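Why Is Your Puffer Jacket So Puffy?

Somewhere in your home there is probably a jacket that takes up more room than you do. It hogs the hooks. It slides off chairs. If you try to stuff it in a drawer, the drawer stops being a drawer and becomes a mouth that won't close.

So what is in there?

Mostly air. You have been wearing a bag of air to school, and somebody paid good money for it.

How air keeps you warm

Your body makes heat all day long, even when you are lying on the couch claiming to be too tired to set the table. On a cold day that heat wants to leave. It drifts off your skin and goes outside to warm up the street, and the street never says thank you.

Air is bad at passing heat along, as long as the air stays still. Wind is air that won't stay still, and you know how that feels on your ears. The trick is to trap air in lots of tiny spaces where it can't move around. Feathers can do this. So can fluffy plastic fibers, which are what you'll find in many jackets for kids. Your blanket is playing the same trick with all its fuzz.

Why the jacket has stripes

Picture a jacket that was one big bag of fluff. By lunchtime all the fluff would be at the bottom. You would have a warm belly and cold shoulders, and you'd look like a pear.

Sewing the jacket into rows stops this. Each row is a little tunnel with its own share of padding, and the stitches keep the padding from wandering. Grown-ups call the rows baffles, which is a good word to know and a hard one to work into a conversation.

The lines of stitching are flatter than the tunnels, so less air is trapped there. That's one reason some very warm coats have tunnels joined by small walls of cloth inside.

What to do with it on laying-out day

Abena Nartey teaches a Monday club called Totosard, where kids learn to look after their own clothes. (The name doesn't mean anything. The kids voted for it, and Pleltwood came second.) Her first lesson is always the same: before you fold a thing, put it on the bed and find out what shape it is.

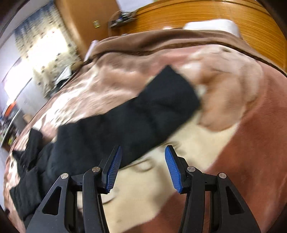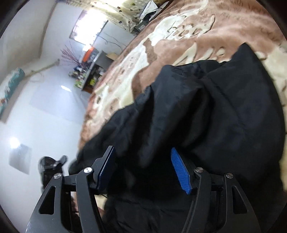 Black clothes on a fuzzy bed, and in the last picture a puffer jacket with its hood laid flat and its rows showing.

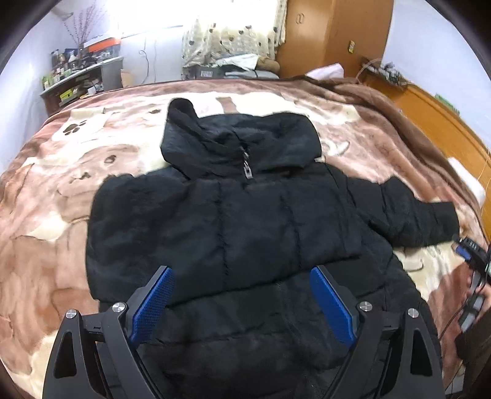
How to fold a puffer jacket

1. Empty the pockets. You will find a tissue. You will not want to know its age.

2. Zip the jacket up, then lay it on its back with the zipper facing the ceiling.

3. Find both sleeves. One of them may be hiding underneath. Pull it out and fold both across the front, as if the jacket were giving itself a hug.

4. Fold the hood down over the sleeves.

5. Start at the bottom and roll slowly toward the neck. Press as you go. You'll hear a long sigh, and for once it isn't you. It's the trapped air getting out through the cloth and the seams.

6. Hold the roll shut with a big loose elastic band, or tuck it inside a bag. Let go too early and you get to do step 5 again.

Don't leave it squashed for months

A rolled jacket is fine for a weekend trip. A jacket that spends all summer flattened under a suitcase may come out looking tired, with fluff that has forgotten how to be fluffy. If you have the space, hang it up until September.

When you do unroll it, hold it by the shoulders and give it 7 good shakes. Abena says fewer will do, but the club likes 7. Shaking pulls the clumps apart and lets the air back in, and the jacket gets fat again while you watch.

Try it yourself

Take two jars with lids and ask a grown-up to fill them with warm water from the tap. Wrap one in a puffer jacket and leave the other one bare. Wait half an hour, then feel the outside of both jars.

Make sure the lids are tight. Wet puffer jackets take ages to dry, and the person who does the laundry at your house will want to discuss it with you.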